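Cunerton print shop's white parts find a home on the black table

Print this page | E-mail this story

Neighbors who have wondered what keeps the lights on so late at the Panance workshop got their answer this spring, and it is plastic, a good deal of it, printed in plain white and fitted with square black-and-white markers.
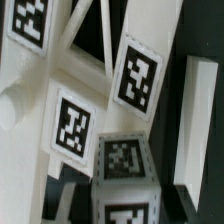

CUNERTON, 5/19/20 - The parts belong to a project called Sumilmont, which Sabina Roy and Hwa-young Cha began in March with a grant of $2,985 and, as Roy cheerfully admits, far more drawings than they had shelf space for. Printing took 166 hours in all, and Cha says she got so used to the hum that she missed it when it stopped.

The two chose a matte white so the markers would be easy to pick out, even with the pieces turned every which way, and they spent a long time fussing over the margins around each square. "Sabina would hold one up across the room and I would tell her if I could still make out the pattern," said Cha. "We did that for whole afternoons, and I must say I enjoyed every one of them!" 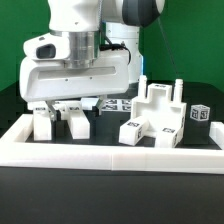 Upright white blocks on the black work surface at Panance.

The work surface has a raised white border, and the bright green backdrop was Kyung-tae Hwang's choice. He had tried a gray cloth first and never warmed to it, he said, and he thinks the white shows up beautifully now against both colors. Fitzgerald Dunleavy, who has the shop next door, lent a hand with the hanging and stayed for lunch.
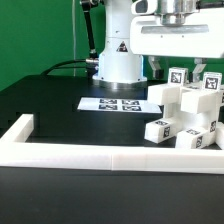 The black table, with the green backdrop behind it.

Roy hopes to print a second set over the summer, with a few corners rounded off. Anyone curious about the drawings is welcome to write to the workshop for a copy.

14 shares | 3 comments

Contact us | Copyright 2020 | Back to top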